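**Mirkum Bar Dues Tracker, from Bortolotti**

Your license renews in January whether or not you remember it. Mirkum reminds you 90 days out, again at 70, and then daily for the last 3, in a tone our tester Ginevra Lombardi calls "my mother, but with citations."
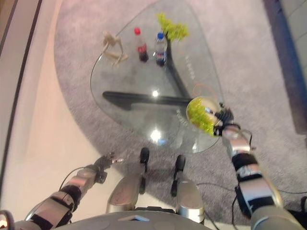 *Glass coffee table with a Coca-Cola bottle.*

It logs dues, ethics hours and committee work you regret agreeing to - there is a separate tab for that.

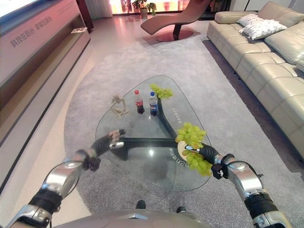

Export to PDF is included. Fax is extra, and yes, the Wimstead office still sells it.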